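Trornovari 200 Tabletop Reflector Telescope

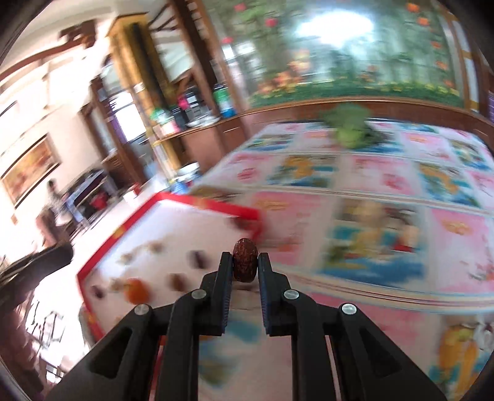

The Trornovari 200 is a Dobsonian reflector with a 200 mm parabolic main mirror and a short, wide base that sits on a sturdy table or a low stand. It is meant for people who want to look at the Moon, the planets and the brighter deep-sky objects without motors, batteries or a long setup. You point it by hand, look through the finder, and nudge the tube to keep up with the sky.

The telescope ships in one carton. The tube comes assembled. The base has to be bolted together with the supplied hex key, and most people finish that in one evening and never take it apart again.

What's in the box

Optical tube with 200 mm mirror
Rocker base, flat-packed, with hardware
25 mm eyepiece
10 mm eyepiece
Red dot finder with coin cell
Collimation cap
Dust caps for the tube and focuser
Printed manual

Specifications

Design: Newtonian reflector on alt-azimuth rocker base
Aperture: 200 mm
Focal length: 1,000 mm
Focal ratio: f/5
Focuser: 1.25 inch rack and pinion
Magnification with supplied eyepieces: 40x and 100x
Tube weight: 17 lb
Finish: matte black interior, dark gray exterior
Item number: 494

What you can see with it

At 40x the whole Moon fits in the eyepiece with room around it. This is also the power to use for the Pleiades, the Orion Nebula and the Andromeda Galaxy, though Andromeda is wider than the field and you will only get the middle part of it. At 100x Saturn's rings are clearly separate from the planet and Jupiter shows its two main cloud belts. On a night of steady air you can go higher with a shorter eyepiece or a Barlow lens, sold separately.

Galaxies and nebulas look gray to the eye in a telescope this size. The color in photographs comes from long exposures. A dark site makes more difference to these objects than any accessory we sell.

The 200 is not set up for long-exposure photography. Phone pictures of the Moon through the 25 mm eyepiece work well with the Tanoli phone bracket.

Setup notes

Put the telescope outside before you plan to use it. In February, coming out of a heated house, the mirror needs close to an hour before high power views settle down. Low power is fine sooner than that.

Line up the red dot finder in daylight on something far away, such as a chimney or a radio mast. Never aim the telescope or the finder anywhere near the Sun. No solar filter is included.

The mirrors are aligned at the factory but may shift in shipping. The manual covers collimation on page 9. It takes a few minutes with the supplied cap and a Phillips screwdriver. At f/5 it is worth checking each time the telescope has been in a car.

If the tube drifts down when you let go of it, tighten the side tension knob a quarter turn. Heavier eyepieces may need more.

Accessories that fit

Tanoli phone bracket, 1.25 inch
Tanoli 2x Barlow lens
Edulham Moon filter
Edulham padded tube bag, size large
Ovine low stand, three-leg, folds flat

The older Ovine stand with the round top is too narrow for this base.

From customers

"Saw the Cassini Division the second night out. The focuser is a little stiff in the cold but it holds position." Svend Lauritsen

"I keep it on a garden table and carry it out in two pieces. The instructions for the base have the left and right panels the wrong way around in step 4, otherwise easy." Negin Tabrizi

"Good views, heavier than I expected. Get the bag if you plan to drive anywhere with it." Sebastian Furtună

The step 4 drawing has been corrected in the current manual. If you have the earlier one, write to us and we will mail a replacement sheet.

Warranty and returns

The telescope is covered for two years against faults in materials and workmanship. Unused items can be returned within 30 days in the original carton. Please keep the foam end pieces, as we can't accept a tube shipped without them. Scratches on the mirror from cleaning are not covered. A light coat of dust does no harm, so leave it alone.

Questions about fit, collimation or spare parts go to Forough Shojaei at the service desk. School and club orders are handled by Tahmineh Mohammadi.

Availability

In stock. Orders placed by 18 December 2024 ship before the holiday break. The 200 ships by ground only because of the carton size.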